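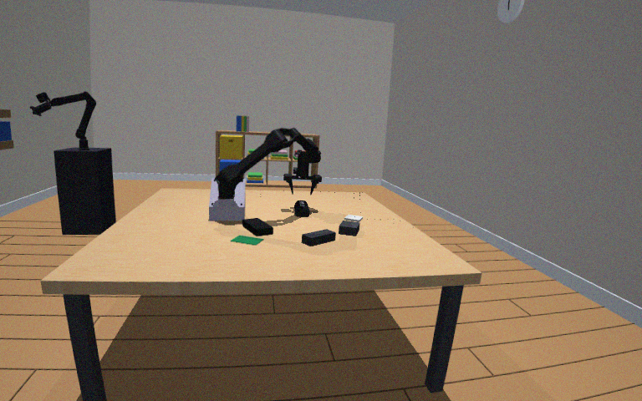 How does a robot know where to put its hand?
A program works it out, using numbers for where things are and a lot of quick math about how the arm can bend.

I write that kind of program for a living, and it's a funny job, because your own brain does the same work all day and never tells you about it. Reach for your cup. Did you think about your shoulder? Your elbow? I bet you only thought "cup."

A robot arm can't just think "cup." Somebody has to split the job into pieces, and the first piece is finding things. We call it perception. The program has to figure out which part of the world is table and which part is something to pick up. Black blocks on pale wood are pretty easy. A black block in a dark shadow is harder, and my programs have mixed up shadows and blocks more times than I want to admit!

Next comes planning. Say the two fingers are pointing straight down above a small round thing, with a gap between them. Great, but how did the arm get there? The planner has to choose a bend for every joint so the fingers end up in the right spot and the elbow doesn't whack anything on the way. My planner is called Darik. It tries up to 1,000 different paths before it picks one, and the one it picks is often a bit weird. Once it wanted to go all the way around behind the arm to reach a block right in front!

The last piece is control. A plan is only a list, like directions to your friend's house. Control is the walking. It checks where each joint is, compares that with where it should be, and gives the motor a little push. Then it does it again. Ours checks 70 times every second.

Now for my favorite part – a lot of this happens in a pretend room inside the computer. It's called a simulation. You can give it walls, a wood floor, shelves with books, even a clock. If the arm knocks a block off a pretend table, I press reset and it's back. Last November I ran the same pick 840 times while I ate lunch, and it missed 17. Then I got to go hunting for why (I had typed one number wrong, so the fingers closed too soon).

Want to try being the planner? Put an eraser on a table and have a friend close their eyes. Guide their hand with only these words: left, right, forward, back, up, down, open, close. Go slowly. You'll find out fast how much you usually leave out!

– Ľubomír Ševčík, Kivgate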